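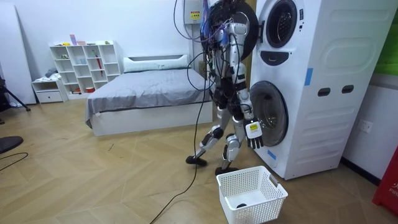

Line Follower Weekend: your questions answered

Last updated Saturday, January 25, 2025

I run the Line Follower Weekend at Lollongate, and I get asked the same things by email most weeks, so I've put the answers on one page. If yours isn't on it, write to me and I'll add it (I do, eventually!).

What do we build?

A small two-wheeled robot that follows a black line on a white floor. You start on Saturday morning with a bag of parts and a soldering iron, and by Sunday afternoon you've got something that goes round the practice track, more or less. The brain is a little board called the Isah, and it sits on a chassis from Cloltico, the same one we've used since the first course. Motors, wheels, battery holder and the row of light sensors are all in the bag.

Do I need to know any electronics?

No. If you can tell the red wire from the black one you're ready to start. We do a slow hour on soldering first thing, with scrap boards you're allowed to ruin. People who've soldered before usually skip it and get the kettle on.

And programming?

A little helps but plenty of people come with none. I give you a working program that reads the sensors and steers badly, and you spend Sunday making it steer well. That's much less scary than a blank screen. If you've done any C or Arduino at school you'll be off and away, and I've got harder exercises on a separate sheet for you.

How old do you have to be?

Fourteen to come on your own, eleven with a grown-up who stays in the room. The grown-up can build their own robot if they book a place, or share one and argue over it.

What does it cost and what do I get?

£159 for the weekend, and you keep the robot. That covers the kit, solder, batteries for both days, the printed notes and lunch. It doesn't cover parking, sorry. If two of you are sharing one robot you pay once for the kit and a bit extra for the second lunch, so email me before you book and I'll sort it out by hand.

How many people are on a course?

13 at most. That's how many soldering stations I've got, and squeezing anyone in at the end of a bench just means burnt sleeves. Babatunde Ajayi teaches with me on both days, so you shouldn't be sitting with your hand up for long. He's better than I am at finding a dry joint, so if your left motor is sulking, go to him first.

Should I bring a laptop?

Please do, any laptop with a USB port and enough rights to install software. School and work machines are the usual trouble: they look fine until you try to install the driver and it asks for a password that lives with somebody in an office that's shut on Saturdays. Try installing the Isah tools at home on the Thursday or Friday. I can lend you a laptop if you ask me in advance, but I've only got a couple.

My robot wobbles from side to side along the line. What's wrong?

Probably nothing's broken. It's over-correcting: it sees the line drift left, steers hard left, shoots past, steers hard right, and off it goes like a dog on a wet floor. Turn the steering value (kp in the program) down by half and try again. If it now sails off on the bends, bring it back up a bit at a time. Once that's decent, add a small amount of kd, which calms the swing. Leave ki at zero for the whole weekend. I mean it.

It worked in the kitchen and doesn't work at the venue. Why?

Light! The sensors shine infrared at the floor and measure what comes back, and sunshine through a window has masses of infrared in it. Run the calibration again on the floor you're going to use, at the time of day you're going to use it. A skirt of black card round the sensors helps a lot too. Fresh batteries change things as well, mostly speed, so don't tune on tired ones and then race on new ones.

Can I make a proper body for it? 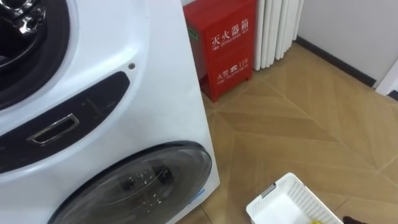

Bodies are the most fun bit of the second day and the bit most likely to stop your robot working, so get it running bare first. Leave the sensors clear underneath, leave the wheels room, and decide early how you're going to reach the power switch, which is where nearly everybody comes unstuck. A switch poking out on a stalk gets knocked the first time you hit a wall. I'd sink it into the shell instead, and your washing machine at home may well give you ideas: I like the sort with a silver handle recessed into a dark curved strip, where there's something to get your fingers into and nothing much sticking out to snag. Do the same with a bit of folded card or a yoghurt pot lid and you'll be able to switch off in a hurry. Keep the whole thing light, too. My heaviest ever robot came in at 1137 grams with its castle on, and it could barely get up the ramp.

Can I enter the Trudthorpe race afterwards?

Yes, and I hope you will! Trudthorpe is in March this year and there's a novice class that our kit fits into without any changes. You get 2 timed runs and the better one counts. You can alter your program between runs, but you can't touch it once the robot's on the start line. Entry is separate from the course and you book it with the organisers. I'll hand out the form on Sunday.

What if I don't finish?

Take it home and carry on. The notes go right to the end, with photos of every stage, and you can email me when you're stuck. A photo of both sides of the board, in daylight, will get you a much quicker answer than "it's dead". I also open the workshop on the first Tuesday evening after each course for anyone who wants a hand.

I've blown something up. Can I buy just that part?

Nearly always, yes. I keep motors, sensor strips and wheels in a drawer and sell them at what I paid. The motor driver chip is the one that usually goes, generally when the battery's been put in backwards, and I've got a tube of those. The Isah board itself takes me a week or so to get in.

Can I cancel?

Full refund up to a fortnight before. After that I'll move you to another date if I can fill your place, and I normally can, there's a waiting list. If I have to cancel, you get everything back straight away or first pick of the next course, whichever you prefer.

Is the building accessible?

The workshop's on the ground floor with a level entrance and a wide loo. Two of the benches go up and down. It does get noisy on Sunday afternoon when all the robots are out, so tell me if you'd like the bench by the back door, and you can pop outside whenever you want.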